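Ticket 238: Bathroom counter tidy, tube handling
Site: Standham guest suite
Queue: Household Tasks
Priority: Normal
Status: Open, pending retest
Assigned to: Guido Sartori

Summary
The client, Drindstead, has asked whether the robot can be relied upon to clear a bathroom counter without supervision. The acceptance sheet requires 12 consecutive placements of mixed toiletries. The best run to date is nine.

Reported behavior
Rigid items are handled within tolerance. Soft tubes are not. The grip force setting carried over from the kitchen profile is too high for a tube that has been partly used, and the tube folds at the point of contact.

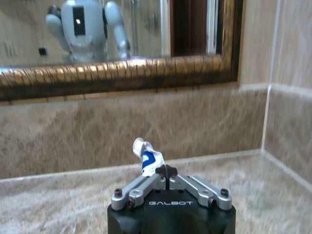
Lowering the force reduces the folding but increases the number of dropped items. The Vinditz task planner does not at present distinguish between a full tube and a nearly empty one, and applies the same value to both.

Actions taken
Wednesday, 9:00. Kitchen profile removed. Default profile loaded and gripper zeroed.
Wednesday, 10:40. Polished stone and the wall mirror raised as a possible cause of false detections. Mirror region masked in the planner. Retest requested.
Wednesday, 14:15. Approach height raised to keep the fingers clear of the faucet. Operator instructed to remain in the room during all runs.

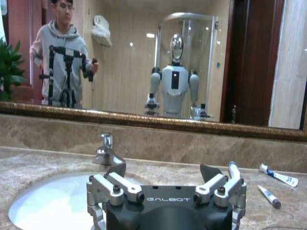

Attachment 2. Gripper open over the counter, two tubes at right, operator and robot reflected in the mirror.

Assessment
The robot may be used for demonstration of this task with an operator present. It is not recommended for unattended use. A person completes the same chore in less time and does not require a separate setting for toothpaste.

Next steps
1. Vinditz to advise whether grip force can be adjusted during the lift.
2. Repeat the full sequence with the mirror mask on and off.
3. G. Sartori to send the revised acceptance sheet to Drindstead in October.

Ticket remains open until item 1 is answered.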